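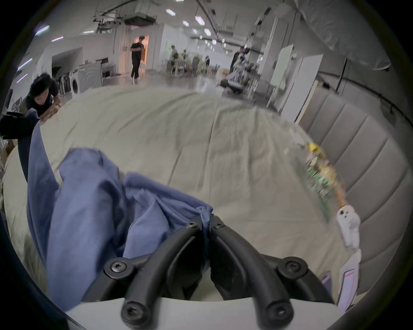

The Berkemar Ferry Office: A Statement of Lost Property

Notice is hereby given that the Berkemar Ferry Office will close its Lost Property Room at the end of the present season. Articles unclaimed by that time will be disposed of under Rule 7. The following statement has been prepared by the Clerk of Lost Property, Katsuhiko Fukuda, at the request of the Harbour Superintendent, and is entered in the register in full.

The Lost Property Room was opened in the same year as the Gretar crossing. Its purpose was to receive articles left on board and to hold them for 100 days. The first Clerk wrote in a very small hand and recorded each article by colour, size and the side of the vessel on which it was found. His successors have kept to this practice. The present Clerk has held the post for longer than any of them and has had no reason to alter it.

The Superintendent has asked why one article was kept beyond the permitted period. The article is a brown suitcase, entered as number 302, found on the port side of the evening vessel from Gretar in February. The Clerk accepts that the question is a fair one and will answer it as plainly as he can.

The suitcase was brought to the counter by a deckhand shortly before the office closed. It was not locked. Under Rule 4 the Clerk may open an unlocked article in order to establish the name of the owner, and he did so in the presence of the deckhand. It contained a winter coat, a tin of buttons, a pair of walking shoes with the laces removed, and a bundle of letters tied with tape. No letter had been posted. Each was addressed to Mr Junpei Murakami, The Lamp House, Murkow.

The Clerk wrote to Mr Murakami on the following morning, using the standard form. The standard form states that an article has been received which may be the property of the person addressed, and that a fee is payable on collection. It does not allow for the case in which the person addressed is not the owner but is plainly concerned in the matter. The Clerk struck out one line and wrote another above it. He has since been reminded that forms are not to be amended by hand.

No reply was received. A second form was sent at the proper interval, and a third. The third was returned by the postal service with the remark that the Lamp House at Murkow had been shut up for some time, and that letters for it were being kept at the bakery.

It is not the duty of the Clerk to pursue owners across the water. The Clerk was aware of this when he bought his ticket. He wishes it to be recorded that he paid the full fare, that he travelled on his own day of leave, and that the suitcase was signed out of the room and signed in again, both signatures being his.

The crossing to Gretar was rough. At Gretar there is a bus which goes as far as Hamada, and from Hamada one walks. The path keeps close to the sea wall for most of its length and then turns up through a field. The suitcase was heavier than the register had led him to expect. In the register weight is given only as light, moderate or heavy, and the Clerk had written moderate.

The baker at Murkow was a courteous woman who asked him to sit down. She had a drawer of letters for the Lamp House, and on the top of it were two forms from the Berkemar Ferry Office. She said that Mr Murakami came down for his post when he felt equal to it, and that he had not felt equal to it since his sister went away. She did not say where the sister had gone. The Clerk did not ask, there being no space for it on the form.

He was directed to a cottage behind the Lamp House, where he found Mr Murakami mending a gate. Mr Murakami was a tall man in an old jersey. He looked at the suitcase for a considerable time before he looked at the Clerk.

"She was bringing it back, then," he said.

The Clerk replied that he could not speak to the intentions of the passenger. He could state only that the article had been found on the port side, beneath the second bench, on a vessel sailing from Gretar to Berkemar.

"From Gretar," said Mr Murakami. "Not to it."

The Clerk confirmed that this was so. He had not until then considered what it might mean to a person standing on the Murkow side. A vessel from Gretar is a vessel leaving. She had come as far as the harbour with her letters, and perhaps further, and had then gone away again and left them under a bench.

Mr Murakami asked whether he might have them. Under Rule 5 an article may be released only to its owner or to a person holding the owner's written authority. The Clerk explained this. He then untied the tape and observed that the letters, being addressed, could be regarded as post and not as property, and that post should be given to the person whose name was on it. He is aware that the Superintendent may take a different view.

There were nearly 200 sheets in all, written on both sides. Mr Murakami did not read them while the Clerk was present. He put them inside his jersey and went on with the gate, and after a little while he asked the Clerk to hold the post steady, and the Clerk did so until the hinge was on.

The suitcase itself, with the coat, the tin, and the shoes, was carried back to Berkemar by the evening vessel. The period of 100 days had by then expired. The Clerk did not send it for disposal. He placed it on the lower shelf nearest the door, where a person coming in from the quay would see it without having to ask, and he turned the label outward.

On 08/07/2025 a woman came to the counter and stood looking at the shelf. She gave no name. She described the coat correctly, including the lining, and stated the number of buttons in the tin, which the Clerk checked and found to be right. She asked whether there had been anything else in the case. The Clerk said that there had, and that it had been delivered.

She paid the fee. She then enquired about the next sailing to Gretar, and the Clerk, whose window does not sell tickets, left his counter and walked with her to the one that does.

Entry 302 is accordingly closed. The Clerk requests that the amended form be kept with this statement, and that the label be returned to him if it is not required.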